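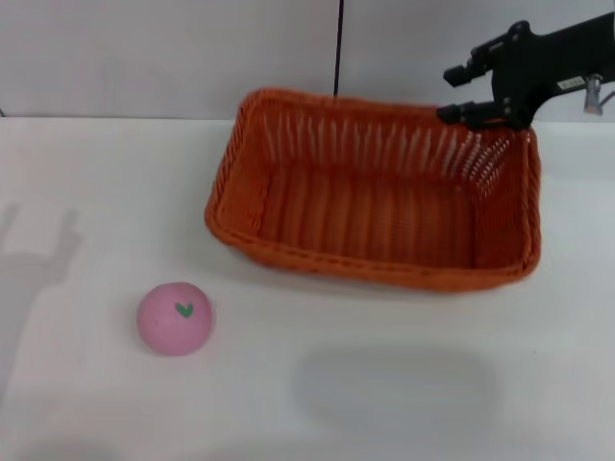 Jul 20, 2025

I have been reading the Stoics on and off since January, mostly Seneca's letters and a few of his longer pieces, and I want to write down where I've got to on one question before I lose the thread. The question is what we owe to people who have helped us, and whether "owe" is even the right word.

Seneca wrote a long work on this, usually called On Benefits in English. It runs to seven books and it is repetitive, and I can see why people skip it for the letters. I nearly gave up in the second book. What kept me going was a situation of my own, which I'll get to.

His starting point is that a benefit is not the thing that gets handed over. If you lend me money or find me a job, the money and the job are only the material. The benefit is the goodwill of the giver. He says the thing itself can be lost or stolen, and the benefit remains. I found that odd on first reading. If someone gives me a coat and I leave it on the train, I am cold, and the giver's goodwill isn't keeping me warm. But I think he is talking about something else, the fact that this person did this for me. That fact doesn't get left on the train.

From there he argues that returning a benefit starts with how you receive it. Someone who takes a gift gladly has already made the first payment. He knows this sounds like a paradox and he spends a fair while defending it. A loan is repaid with money. A benefit is an act of goodwill, so goodwill is what answers it, and any favour you do later in return is a second thing on top.

I like this and I don't fully trust it. It is very convenient for the person on the receiving end.

My own situation was this. When I moved to Antal for work I knew one person there, Wiroj Duangkaew, who I'd met years before at a reading group in Cuvgate. He drove 637 kilometres with my furniture in a borrowed truck. He wouldn't take petrol money. He stayed two nights on the floor, put together my bed and my desk, and drove home. I thanked him, and I meant it, and for the next year I hardly rang him.

I wasn't being lazy about it. Every time I thought of ringing him I thought about the truck, and then I thought that I should have something to offer before I rang. I should have a favour lined up, or a decent present, or at least an invitation. I never had the right thing, so I didn't ring. By the end of the year the drive had turned into something I avoided thinking about.

Seneca describes this almost exactly. He says that some people hate those they are in debt to, and that a person who is ashamed of not repaying ends up wishing there was no one to repay. I didn't hate Wiroj. But I did catch myself going over small faults of his, how he talks over people, how he'd scratched the side of the desk, and I can see now what that was for. It brought the total down.

He also has a passage on people who are in too much of a hurry to repay. Sending a gift straight back, he says, is the act of someone who doesn't want to owe anything, and a person who doesn't want to owe anything is ungrateful. I read that one a few times. I had always thought of quick repayment as good manners. My mother kept a mental list of who had brought what to dinner and she never let it run more than a week. I don't think she was ungrateful. I do think she was uncomfortable, and that she taught me the discomfort along with the manners.

So far this is moral psychology and I think Seneca is good at it. The part I have more trouble with is the theory underneath.

The Stoics held that the only real good is virtue. Health, money and a safe arrival with your furniture are all "indifferents". Some are preferred, but none of them makes your life better in the sense that counts. If that is so, it's hard to see how anyone can benefit anyone else by giving them such things. Wiroj gave me a preferred indifferent. My life went no better, in the strict sense, than if he'd told me to hire a removalist.

Seneca's answer, as I understand it, is the split I mentioned at the start. The furniture is indifferent, but the willing act is good. That rescues the giver. He has done something virtuous and it is good for him to have done it. I'm less sure it rescues the gift. If what I received has no real value, why should his giving it be kind? You'd think kindness had to aim at something that matters to the other person. Handing over something indifferent with great goodwill sounds a bit like playing shops.

There is a standard reply, which is that preferred indifferents have a kind of value that guides action. It is right to choose them when nothing better is at stake, and right to help other people get them. The Stoics compare it to a ball game. This image comes up in On Benefits, and Seneca says he has it from Chrysippus. The players throw and catch, and a good player throws to suit the one who is catching, harder to a skilled partner and more gently to a beginner. What matters is how the throwing and catching are done. The ball has to be there or there's no game, but it isn't the point of playing.

I think this is the best thing in the book. It gets across that giving and receiving are both skills, and that they're done together. A good throw that the other person has no chance of catching is not a good throw. It also explained to me something about Wiroj, who throws quite hard. He gives in a way that is difficult to take. He arrives early, does more than you asked and refuses everything in return, including lunch. I had put all of the awkwardness down to my bad catching. Some of it was mine.

But the ball game still leaves me with my doubt. In a ball game you can swap the ball for another one and nothing changes. When someone sits with you in a hospital, or drives your things across the country, it seems wrong to say that what they gave could be swapped for anything else thrown equally well. It mattered that it was my bed. I was tired and in a town where I knew no one, and I slept in my own bed. I'm not prepared to call that indifferent just so the theory comes out tidy.

A reader who comments here as Tumum suggested, after my last post, that I was treating "indifferent" as if it meant "unimportant", and that it's a technical word which only means "not enough by itself to make a life good or bad". I've thought about that and I think it's half right. It does take the sting out. If all the Stoics are saying is that sleeping in my own bed didn't make me a good man, then I have no argument with them. But they say more than that. They say it added nothing to my happiness. Some of the later ones soften this in practice, Seneca more than most, and I suspect I like him because he is inconsistent about it.

Aristotle is the obvious person to go to for the other view. He thinks external goods do matter to a good life, friends most of all, and he accepts what follows from that, that a good life can be damaged by bad luck. He is less helpful on gratitude. His great-souled man is ashamed to receive benefits, remembers the ones he has given and forgets the ones he has had. That's a fair description of some men I've worked for. I wouldn't take it as advice.

What I'd like is a view that has Aristotle's honesty about needing things and Seneca's sense of how to take them. I don't know of one that's been fully worked out. I've been told to read more on this in the modern literature, and I have a stack of articles printed off at the Jutov library, where I now spend most of my free afternoons. A good deal of it is about whether gratitude is a duty, and whether a duty of gratitude is a debt. Most writers seem to agree that it isn't quite a debt, because you can't be released from it in the same way and it can't be demanded. I got through two of the articles and will report on the rest if there's anything worth passing on.

As for Wiroj, I rang him last month with nothing to offer. I told him I'd been thinking about the drive and that it had meant a lot to me, more than I'd said at the time. There was a bit of a silence and then he told me about a problem with his gutters. We talked for an hour. I'm going up to help with the gutters when the weather is better, though I've tried not to think of it as paying for the truck. I haven't entirely managed that.

A few notes on editions, for those who asked. I've been using a library copy of the older translation of On Benefits, which is stiff but clear, and checking it against a newer one when a sentence won't make sense. If you only want part of it, read book two, which covers how to give and how to receive. The ball game is in there too, and he comes back to it later. The fourth book has the argument about whether a benefit is worth giving for its own sake, and it can be read alone. The last three books are mostly hard cases, such as whether a slave can confer a benefit on a master (he says yes, and argues it well - that one is in the third book, sorry) and whether you must repay someone who has since turned out to be a tyrant.

I'm going back to the letters next, starting with the one on gratitude, number 81, which covers some of the same ground in a few pages.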